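We got to 555 good episodes on Monday, a little before lunch, and I have been meaning to write down how the last stretch went before I forget the details.

The task is sorting small shop goods. Packets and cartons sit in trays, and the two arms have to pick them up and put them where they belong. It sounds simple and most of it is. The trouble is all in the packets. A carton has flat sides and stays where you put it. A packet slumps, leans on its neighbour, and has a top edge that folds over when a finger touches it. Our first model, trained only on cartons, would close the gripper on a packet as though it had corners, squash the middle and come up with nothing.

So the plan for October was more packets. Renu Negi set the layouts and I drove the arms. She had a sheet with 16 starting arrangements on it, and we went through them in a shuffled order so that I couldn't get too used to any one of them. That matters more than I expected. When I know what is coming I start moving before I have looked properly, and the recordings all begin the same way. The policy picks that up very fast. In one of the September batches I had a habit of swinging left first, whatever was on the table, and the trained model did exactly the same swing, even with the left side bare.

A session runs for two hours and then we stop, even if it is going well. After that my grasps get sloppy. I can see it in the plots afterwards: more small corrections, longer pauses above the object, and the odd grab that only worked by luck. Lucky grabs are a nuisance. They count as successes, so they go in the set, and then you are teaching the thing to be lucky. 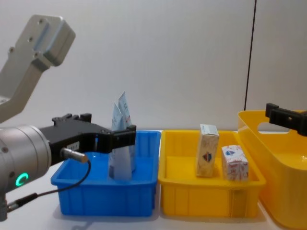
*Two packets in the blue bin, boxes in the yellow tray next to it.*

The leaning packets are the layout I like least. With two of them standing against each other, the fingers have to go down on one without dragging the other along. I tried coming in from the front, and from above with the fingers turned a quarter. From above is slower but cleaner, so that is what I settled on, and I went back and redid the 7 episodes I had already recorded the other way. Renu thought we should keep both. Her argument was that variety is good for the model. Mine was that two ways of doing one thing, with nothing in the view to say which to choose, tends to give you a policy that dithers half way between them. We have had that before. In the end we kept the old ones in a separate folder, and we'll train once with them and once without.

Failed attempts are also kept now, which is a change. Vilho Hakala asked for it when he was working on the checker that decides whether an episode is any good. He needs bad ones as well, and labelled by what went wrong: missed, dropped, crushed, wrong tray. I was throwing all of these away until the middle of the month, so there is a gap he is not happy about. I can make failures on purpose, but they don't look like real ones. When I drop something deliberately the hand opens too neatly.

One dull thing cost us most of an afternoon. The timestamps from the two arms had drifted apart, not by much, but enough that one gripper seemed to close before it arrived. Training didn't complain at all. It only showed when Renu played an episode back slowly and asked why the carton moved before it was touched. We now compare the clocks at the start of every session and again after the break, and the numbers go in the log next to the layout number.

Next are the small jobs. The notes want tidying, because I wrote "packet" and "pouch" for the same thing depending on the day, and the text goes in with the episodes. I've gone with "packet" throughout. Then a first training run on the full set, probably overnight, and a test on goods that were in none of the recordings. Renu is choosing those and won't tell me what they are.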